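# Galbraith denim repair kit

I put this kit together after years of mending jeans with whatever I had in the drawer, and I only sell things I use myself. It's made for knees, pockets and that bit on the inner thigh where every pair gives up first. You get the patches, the thread and the needles in a flat tin, plus a folded sheet of instructions that Triin Rozīte kindly rewrote for me (my first go was two pages of waffle).

The patches are cut from old Misten work jeans, so the blues vary a bit. Tell me in the order notes if you want light or dark and I'll do my best! They've all been washed hot before cutting and shouldn't shrink on you later.

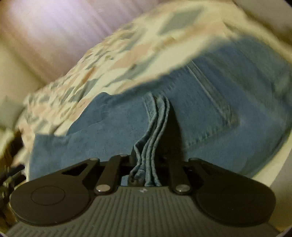 *Blue denim on a printed cream sheet.*

**What's in the tin**

- 4 denim patches, two large and two small
- 2 reels of Limetti thread, one navy and one that old-fashioned orange
- 2 needles, one long and one short
- instruction sheet

Put the patch on the inside, tack it down loosely and try the jeans on before you sew it properly – I've skipped that and ended up with a knee that wouldn't bend. Stretchy jeans are trickier. Dalia Priedītis swears by zigzagging those on a machine, and hers do last longer than mine.

Item number is 3729 if you're ordering by phone. I post from Donden every morning except at weekends, and the tin fits through a normal letterbox. Refill patches are back in stock in May, without the tin, and I'll swap any colour you don't like as long as you haven't cut into it.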